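The Slow Business of Clearing a Table

Botond Fülöp has been trying to get a machine to do his dishes for most of a decade. His company, Cluvard, builds software for kitchen robots, and he will tell you cheerfully that a nine-year-old is still faster.

The job sounds simple. Pick up the bowls and cups, stack what stacks, leave nothing behind. A cafeteria worker does it while talking to somebody else.

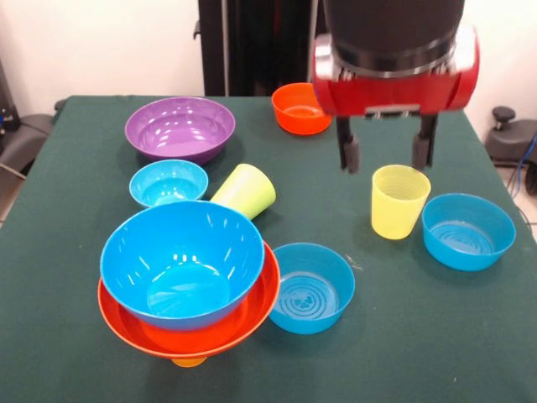

Bowls and cups on a green cloth, with the gripper open over a yellow cup.

Natalia Tlapale managed school cafeterias before she came to Cluvard to test the software. She keeps a list of what goes wrong. In April the list had 152 entries, and 90 of them involved a cup.
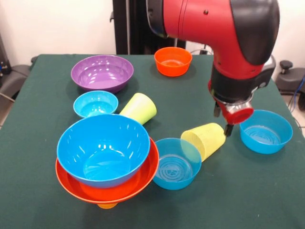
Cups are harder than they look. A person picking one up adjusts without thinking about it, turning the wrist or nudging the thing with a knuckle. A machine with two fingers has to pick an angle before it gets there. An upright cup gives it a rim to aim for. Two yellow-green cups lying on their sides, one of them up against a blue bowl, give it much less, and the bowl is in the way of one approach. Tlapale says she would rather hand the robot a tower of plates than one tipped cup.

Stacks bring their own trouble. Nested bowls can look like one object, and software that guesses wrong will lift two when it wanted one.

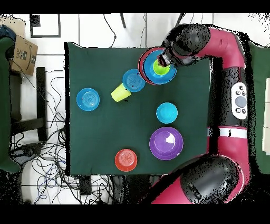

Then there is the matter of price. Dayana Beltrán runs the kitchen at Gallegos, a lunch place that serves 460 covers on a busy day. She looked into a bussing robot last year and passed. She would have needed to keep the same two people on the floor to watch it, she says, and they already clear tables.

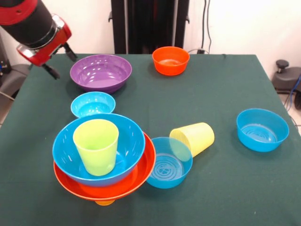

So can you buy a robot that clears the table at home?
Not one that works without help. The machines that do it well need a table they have been set up for and dishes they have handled before.

Fülöp thinks restaurants will get there first, then hospitals, with homes a long way behind. Beltrán has asked him to call when it can do forks.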